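Skirnance Home Help > Storage and Laundry

Woven rope basket: how do I stop it sagging, and can I wash it?

Asked by Maihi
Viewed 937 times. 3 answers.

I have an olive-green rope basket that lives on the landing outside the bathroom. It is the rectangular sort with a handle hole in each end and an open weave on the sides, so you can see daylight through it. I bought it for blankets but it has ended up as the place where dark clothes wait until there are enough for a load.

Two problems. The first is that the sides have started to lean. One of the long ones goes outwards and the end nearest the stairs goes in, and when I lift it by the handles the whole thing folds up like a shopping bag. The second is fluff. The cord is slightly hairy anyway, especially round the rim, and anything black that goes in comes out with green bits on it. There is also a stale smell at the bottom which I think is from when my son put his football socks in. 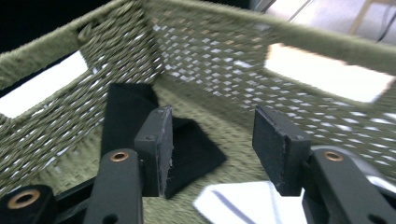

Adum: Before anyone gets on to washing it, what is the cord made of? Cotton, jute and paper cord all get sold as rope baskets and they do not behave the same when they get wet.

Maihi: The label only says "natural and man-made fibres" and then a cleaning symbol I can't read any more. It doesn't smell like jute and it is softer than the jute mat by our back door.

So what I want to know is:

Can it go in the machine, or the bath?
Is there a way of stiffening the sides without putting a cardboard box in it?
Will the fluff stop by itself?

I paid 224 kroner for it when we lived over there, so it isn't precious, but I would like to keep it because it fits the gap by the airing cupboard.

Answer 1
Zakhar Chornovol
Marked as helpful by the asker

Do not machine wash it. Even if the cord is pure cotton the drum will pull the base out of shape, and once the base has gone the sides never stand properly again. A base that is woven closer than the walls will dry more slowly than them too, so it goes wavy.

What I do with mine:

Empty it and take it outside. Turn it upside down and hit the base with your hand. Do this before anything wet goes near it.

Vacuum it with the small brush attachment, inside first and then outside. Go along the cord and not across it. Pay attention to the corners at the bottom, where grit collects.

Put a good layer of bicarbonate of soda over the base and leave it overnight. Vacuum again in the morning. That should deal with socks. If it doesn't, do it a second time before you try anything else.

For marks, use a cloth wrung out in warm water with a drop of washing-up liquid. Test it first on the underside in case the green comes off. Dab it. Scrubbing raises more fluff and you have enough of that already.

For the shape, you need it slightly damp and you need something square to put inside. Mist the walls with a plant sprayer until they feel cool but do not drip. Push them upright, then pack the basket firmly with folded towels right into the corners. Old dry ones, and nothing pale in case the dye moves. Leave it somewhere airy for a day or two, away from the radiator. When you take the towels out the walls should stay up, though how long for depends on how it gets used.

Carry it from underneath when it is full. The handle holes on these are fine for an empty basket or a couple of jumpers. A full load of jeans drags the rim down on both sides and I would guess that is how yours started to lean.

On the fluff, mine slowed down after a few goes with the vacuum but it never stopped completely.

Answer 2
Adum

I agree with most of that but I would put a liner in and be done with it. A cotton drawstring bag, cut a bit bigger than the basket, with the top folded over the rim. The clothes don't touch the cord so you get no green bits, and the bag goes in the wash with the clothes. You can carry the bag to the machine and leave the basket where it is, so you aren't pulling on the handles at all.

I made mine from an old duvet cover. Measure the base, then one long side and one short side, and add 10 cm to the height for the fold. If you don't sew, Flondent do a plain one in three sizes. The middle one was a bit loose in mine but it works.

For stiffness I used a strip of thin plastic cutting mat between the liner and each wall. It bends enough to go in and you can't see it. Cut it lower than the handle holes or it will show through them and you won't be able to get your fingers in. Round off the corners with scissors or they poke through the weave.

Fluff already on black clothes: tape, or a damp rubber glove wiped in one direction.

Answer 3
Guest

had one of these, used hairspray on the sides. worked for a week then it was sticky and picked up dust. wouldn't bother

Comments on Answer 2

Maihi: Did the cutting mat make it hard to clean underneath?

Adum: No, the strips lift straight out. I wipe them when I wash the bag.

Maihi: Thanks both. I've done the bicarb and it has helped. Towels are in it now. I'll look for an old sheet for the liner.

Zakhar Chornovol: Wash the sheet hot before you cut it or it will shrink later and not reach over the rim.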